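# Ondholm parts trays

README, last touched Jan 6, 2026. Florian Rolland keeps this file, tell him if something is wrong.

Notes for the small electrical parts we sort at the Ondholm bench. Covers what goes in a tray, how the bench gets set, what the names in the parts list mean. Wiring is in the Vellier notes, not repeated here.

## Whats in the folder

- `parts.csv` - one line per part, 2065 lines
- `names.txt` - short names and what we used to call them
- `photos/` - bench photos, not all of them labeled yet
- `old/` - the October list. Don't use it. Kept for the part codes only

## Bench setup

Brown paper over the white table first, flat, as much of the top as it'll cover. Two trays on top, blue on the left and red on the right. Leave a good wide gap of paper between them. Parts get moved across one at a time and the gap is where you park one if you need to look at the label.

Trays are the shallow kind with the rounded corners. They slide a bit on the paper. A tray sitting slightly crooked is fine, don't stop to fix it.

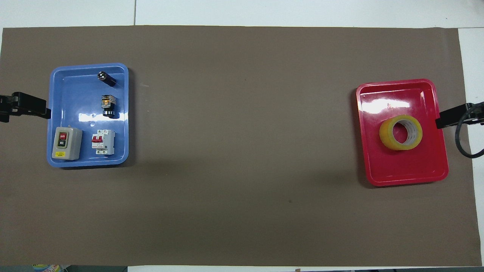
Mixed trays only, please. One of each kind is better than a pile of the same breaker. Earlier rounds had whole trays of relays and it made the list very dull and not much use for anyone learning the names.

## Short names

**switch box** - light gray push-button box, red OFF over black ON. Goes by the box and not by the buttons, so a box with a missing sticker is still a switch box.

**breaker** - white miniature circuit breaker, red toggle. Screw terminals top and bottom. Leave the screws alone, we don't record how far in they are.

**relay** - the see-through yellowish-orange top on a black round base. If top and base have come apart list them as 2 lines and put "split" in the note column.

**cylinder** - black round body, could be a push button, could be an indicator. If you can't tell just write cylinder. Do NOT guess. Most of the mistakes in the October list were guesses here.

## Columns

`id`, `name`, `tray`, `note`. Tray is `blue` or `red`, lower case, nothing else. Note can be empty. Ids start at 3000 so they don't clash with the Espinoza stock numbers, which stop well short of that.

## Known problems

- glossy trays shine under the bench light, so small print on a part can wash out. Turn the part, not the lamp
- the trays have little round holes in the floor. Not parts. Someone listed them once
- 20 lines still have no tray filled in, working on it
- "toggel" is spelled wrong in a few notes, search for both

## Adding parts

Append to the end, keep the ids going up, save as plain csv. Send it to Florian with a line saying which tray you did. Skindiletti people can write straight to the shared copy, everyone else send the file.

---

Comments

**marta_k**
Is the relay counted with the base or without? My sheet has them seperate.

**Florian Rolland**
With, as long as they're together. Split only if they came apart.

**benchrat**
second the no guessing rule on cylinders. I had a bunch down as indicators and had to go back through all of them

**tull**
parts.csv opens as one long column for me. Semicolons?

**Florian Rolland**
Commas. Pick comma when it asks on import. Will add to the readme when I get a minute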